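Local workshop records hand tasks to teach robot arms

NERCOMBE – A small company in Nercombe has spent the spring recording simple table tasks with a pair of robot arms, and it says the collection is now large enough to begin the first training of its learning system.

The company, Brillurley, keeps a total of its recordings on a sheet near the door. On Sunday evening the total was 2,954. Each recording is one short attempt at one task, for example to put a small object on a tray, or to take it off again and place it on the table.

"People ask me why we need so many of the same thing," said Zewditu Bogale, who leads the recording work. "But for the system they are not the same. The object is turned a little, the tray is moved a little, the hand comes from another side. If we always do it in one way, the system will learn only this one way."

The project has the name Hailu. It started with grippers that had two fingers, and the early recordings from that time are kept in a separate folder. They are not included in the total. Brillurley changed to hands with more fingers last year, and after the change the team had to write its task list again from the beginning. Some tasks that were easy with a gripper became slow, and Bogale said the operators needed several weeks before their movements looked calm.

In a recording session an operator guides both arms through the task while the cameras save what happens on the table and close to the fingers. One view is taken from the height of the head and others from near the hands. The positions of the joints are stored at the same time. After each attempt the operator marks it as good, as usable with a mistake, or as one to delete.

The attempts with a mistake are kept on purpose. According to Bogale, they show how a hand can come back after a bad grasp, and this is difficult to perform if one tries to do it wrong. Of the recordings in the present collection, 1,323 use a tray as the place where an object is put down or picked up. The rest are divided between other tasks, such as opening a box, turning an object over and passing it from one hand to the other.

The tray tasks were chosen first for a practical reason. A rim is a clear border, and a person who checks the recordings can decide quickly if the object is inside or outside. Cubes are used often, as their flat sides give the fingers a good hold and the colors make it possible to see how the object was turned during the movement.

Checking takes more time than the company expected. Two persons look at every recording before it is accepted, and when they do not agree, the recording goes back to the operator. Bogale said that most disagreements concern the end of the attempt. One reviewer may want to see the hand move fully away from the object, and the other is satisfied when the fingers have opened.

Brillurley plans to share a part of the collection with Prirnby, a training school in the same town, where students will use it in a course on machine learning. The school has asked that the written notes of the operators are included with the recordings. These notes are short, mostly one or two sentences, and Bogale is now going through them to correct the spelling and to make the names of the objects the same everywhere.

The first training runs are planned for May. The company does not promise a date for a robot that can do the tasks without an operator. The next group of recordings will use soft objects, first folded cloth and later small bags, and for these the task list is not finished yet.

Persons who want to work as operators can write to the company. Experience with robots is not required, but new operators practice for two weeks before their recordings are added to the collection.
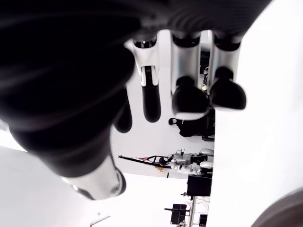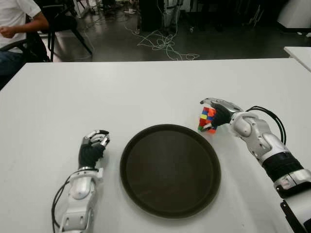
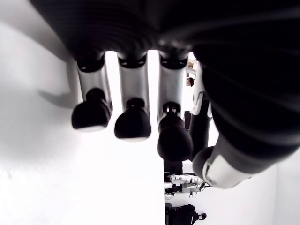
Recording work for the Hailu project. In the second picture, the right hand holds a cube near the tray; the first and third are close views of a robot hand.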